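¿Puede una máquina ordenar un cajón? Informe de proyecto

Nuestro trabajo parte de una pregunta sencilla: si los robots pueden hacer ya las tareas pequeñas de una casa o de un taller. Elegimos una que parece fácil, repartir piezas menudas en una caja de plástico transparente con seis compartimentos.

Reunimos 758 demostraciones hechas a mano con dos pinzas y con ellas entrenamos el modelo. Habíamos previsto casi 1000, pero en diciembre perdimos el turno del laboratorio.

Las piezas grandes dan pocos problemas. Las arandelas y las anillas se enganchan entre sí, y el modelo suele coger varias a la vez. Las paredes transparentes también lo confunden: a veces suelta la pieza encima del tabique. Abrir la tapa lo dejamos fuera de las pruebas.

Nuestra respuesta, por ahora, es que no sin alguien al lado. En enero repetiremos los ensayos con una caja opaca del taller Brerko para ver cuánto pesa la transparencia en los fallos.

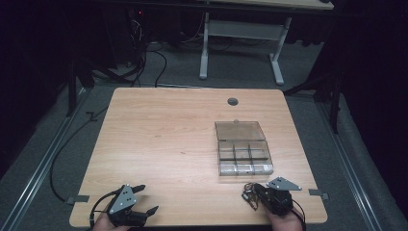
Por Rongrong Deng y Ngozi Effiong | 21 de diciembre de 2024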